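How to Move Your Wulon Chats to a New Android Phone

Wulon keeps your messages on the phone, so signing in on a new device gives you an empty chat list. You need to make a backup first. The steps work on version 11 and later.

1. Open Wulon on the old phone and go to Settings, then Chats, then Backup.
2. Turn off "Include videos" if you are short on space. My backup was 785 MB with videos and 182 MB without.
3. Tap Create Backup and write down the passcode it shows you.
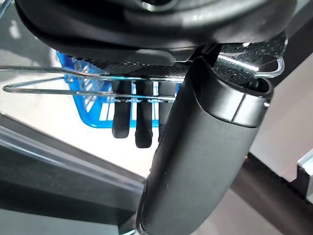
Black housing with a glossy collar band

Copy the backup file to the new phone by USB cable or through any cloud drive. Put it in the Wulon folder inside Documents. Do not rename it, or the app will not find it.

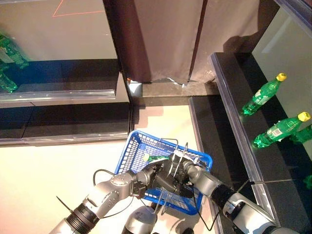

Veerle Leemans wrote in to say that her new phone had no Wulon folder until she had installed the app and opened it once, so do that before copying.

Now open Wulon on the new phone and enter your number. When the app asks if you want to restore, tap Restore and type in the passcode. Keep the screen on until the bar is full. 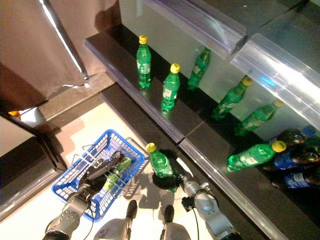

If you tapped Skip by mistake, uninstall the app, install it again and repeat the restore. Check that the backup file is still in its folder before you start. Leave the old phone alone until you have opened a few of your longer chats and seen that the photos load.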